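Wetland open day at Hustavholm: reed beds, nest rafts and a long wait for bitterns

The gate at Hustavholm is normally locked. It sits at the end of a gravel road past the last of the dairy farms, and for most of the year the only people who go through it are the two site staff and whoever is doing the bird counts. Once a year the trust that manages the place opens it up, and this time I put my name down early enough to get on one of the walks.

Hustavholm was grazing land until the drains were blocked. The whole property is 300 hectares, a bit more than half of it now under water for at least part of the year. The work started at the eastern end, where an old levee was cut in 4 places to let the creek back onto its floodplain. The western paddocks are still fairly dry and are being planted out in stages.

Visitors parked on the hard ground beside the machinery shed and signed in at a trestle table. There was tea, a box of loan binoculars and a bucket of disinfectant for boots. Everyone had to scrub before going any further, including those of us who had scrubbed at home. The concern is weed seed and fungal disease in the frogs, and the staff checked soles one at a time. 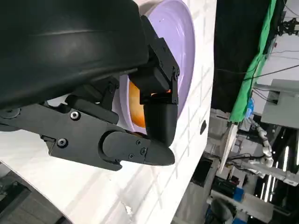 By Zawadi Biwott
19 March 2026

Our group was led by the site manager, who has been at Hustavholm since the first levee cut. She set a slow pace along the bank and stopped often. The first stop was a stand of river red gums that had been ringbarked decades ago and left standing. Several have hollows, and the trust has decided to leave every one of them up, even those leaning over the track, which has been moved around them.

From there we followed the levee to the first of the cuts. It was less dramatic than I had expected. The gap is the width of a farm gate, lined with rock to stop it scouring, and the water goes through it at walking pace. On the far side the old pasture has gone to rushes and spike-sedge. The manager said the sedge came up by itself from seed in the soil in the first wet season, and that money set aside for planting in that section was spent on fencing.

The fence was the next topic, and probably the one with the most questions. It keeps out cattle and does a fair job on deer, but foxes go under it wherever the ground softens. The trust looked at a full predator-proof fence and found it could not be kept up on ground that floods. They trap and bait on the drier margins, and they have put the nesting sites in deep water.

That led to the rafts. These are low platforms, planted with sedge and anchored well out from the bank, meant for black swans, grebes and terns. There are 5 on the main lagoon. Three had been used in the season just finished and one had lost its vegetation to swans, who pulled it up to build somewhere else. The rafts were built to a design the trust calls the Ornine, after the farm dam where it was first tried. The early version sat too high and chicks that fell off could not get back on. The current one has a sloping ramp on each side, wide enough for an adult bird, and sits nearly level with the water.

We had half an hour at the hide. It is a plain timber building with a bench and a long slot to look through, and it fits a dozen people if they don't mind elbows. On the water in front of us were grey teal, a few pink-eared ducks, hardheads, coots and one great egret working along the edge. A swamp harrier went over twice and put everything up. A man beside me had come mainly to see an Australasian bittern and didn't. Bitterns have been heard calling at Hustavholm in each of the past few springs, but March is the wrong end of the year for it, and a bittern that isn't calling can stand in reeds a few metres away without being noticed. He took this well and stayed in the hide when the rest of us moved on.

The harder part of the visit was the western paddocks. They are not much to look at yet. The soil is compacted, the grass is mostly phalaris, and rows of tree guards run off into the distance. Planting was held over from last winter when the ground stayed too dry, and a January heatwave killed a good share of what had gone in before that. The manager showed us one block where 59 river red gum seedlings had survived out of a full row planting. She thought the next block would do better because it has been ripped along the contour and will hold water for longer.

Someone asked whether it would be simpler to stop planting and let the floods bring the seed, as had happened at the eastern end. She said they had argued about this in the office for years. The eastern end had never been ploughed and the western end was cropped for a long time, so there is very little native seed left in the soil. Trees might arrive eventually. The phalaris would be there first, and it is thick enough to shut out most things that try to come up through it. The compromise is that they plant in clumps with wide gaps, and leave the gaps to see what turns up.

Water is the other problem. The trust holds a small environmental entitlement and depends on the creek for the rest. In a wet year the gates stay open and the site looks after itself. In a dry one they have to choose which lagoon gets filled, and the choice is made months before anyone knows whether the birds will breed. Last season the main lagoon got the lot and the smaller one, Sutherland, was left to dry out completely. We walked across part of its bed. It had cracked into plates, with nardoo still green in the deepest cracks and wallaby prints leading across the middle.

I had assumed a dry lagoon was a bad sign, but the manager was quite relaxed about Sutherland. Drying kills the carp, which had got in during a big flood and kept the water too muddy for plants to grow. When it refills there will be screens on the inlet. The screens don't stop carp larvae, only the adults, so the lagoon will need to be dried again at some point. She would like to do it every few years.

The last stop was a frog survey point, marked by a star picket with a number on it. Surveys are done after dark, so there was nothing to hear, but we were shown how the sound recorders are strapped to the posts and how the calls are checked afterwards. The species they most want is the growling grass frog, which is known from a neighbouring property called Skosero, upstream along the creek. The owners there have agreed to fence a strip of their bank to give the frogs a damp way through. The fencing should be finished before winter. If frogs move down on their own, the trust will not apply for a permit to translocate any.

Back at the shed there were sausages and a table of tube stock for sale, mostly sedges and tea-tree, with the money going to the fencing. I bought a tray of swamp paperbark for a wet corner at home. There was also a sheet to sign for the spring counts. No experience is needed for the waterbird count, although new people are paired with someone who knows their ducks. For the night surveys you need your own waders and a head torch, and you have to be comfortable on uneven ground in the dark.

Practical notes for anyone thinking of going next year. The walk is on flat ground but it is a long one, with no shade between the levee and the hide and no seats on the western side. Wear long trousers and gaiters, as tiger snakes are common along the bank and we saw one crossing the track. Bring your own water. Dogs are not allowed anywhere past the cattle grid, and that includes dogs in cars. The toilet is at the shed only. Phone reception drops out soon after you leave the sealed road, so download the map first. Places on the walks are free but must be booked, and the early walk is better for birds.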